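Umden Dough and Cutter Set: two months of squishing, rolling and pressing

Posted Mon 13 August

I bought the Umden set at the start of summer when our last tubs of modeling dough had gone the way all modeling dough goes (brown, crumbly, full of dog hair). I wanted something a step up from the dollar bin that would still survive kids who think a lid is a suggestion. Mine are four and seven, and I'll admit I've put in a fair few hours at the table myself, because pressing a cutter into a fresh patty is very soothing after a long day!

What I paid and what came in the box

It was 30 dollars at a toy shop in Broveck, which felt like a lot for what is basically fancy flour paste. You get the dough in a bunch of colors, a stubby roller, some plastic shapes and a leaflet with project ideas that we lost by the weekend. No real cutters with any weight to them, though, and we'll get to that.

The dough

This is where the money went, I think. It's soft straight out of the tub, so my younger one can work it without handing it to me every thirty seconds to "make it squishy." The pink is everybody's favorite and it's the one that has held up best. The green went a little grainy in July after a night on the porch, but a few drops of water and some kneading brought most of it back.

It does keep its seams. If you twist two lumps together and flatten them, you'll still see the line where they met unless you really work at it. The kids couldn't care less. I care slightly more than I should.

The smell is mild, kind of like vanilla with something salty behind it. My last brand (Stulemel, the big bucket) smelled so strong I had to keep it in the garage, so this is a big improvement.

The tools

Meh. The roller is too short for grown-up hands and it picks up dough at the ends, where it's murder to clean. The plastic shapes are fine for stars and hearts but the edges are blunt, so you get a squashed outline and then have to peel off the extra with a fingernail. After a week we'd quit using them and gone raiding the kitchen instead.

Kitchen stuff works better

Little metal containers are the best dough tools we've found, and they cost nothing if you already own them. The one we use most is short and squat with a wire handle on top, and it makes a good clear circle when you push straight down. Red plastic cups are handy too, for bigger rounds or just for stacking. A few things I've picked up along the way:

Flatten the dough first, and leave it thicker than you think you need. A thin patty tears when you pull the container away.

Press from the sides as well as the top. If you only lean on one side, the circle comes out deep at one edge and barely there at the other.

Lift by the wire, slowly, and keep the pink stuff down on the table with your other hand.

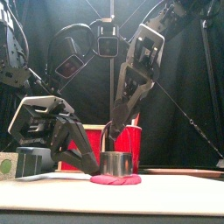

Cleanup

Easier than I expected. On a smooth tabletop the dough comes up if you dab it with a bigger ball of the same color. On the rug, well, let it dry and vacuum. I tried a Mansour table scraper that a lot of people rave about and didn't find it any better than an old gift card.

Would I buy it again?

The dough, yes, if they sold it by itself. The full set, probably only on sale. I'd give the dough 5 stars and the tools 2, and you can average that however you like. If somebody from Umden reads this: please make the lids easier for small hands to close, and sell the pink in a bigger tub.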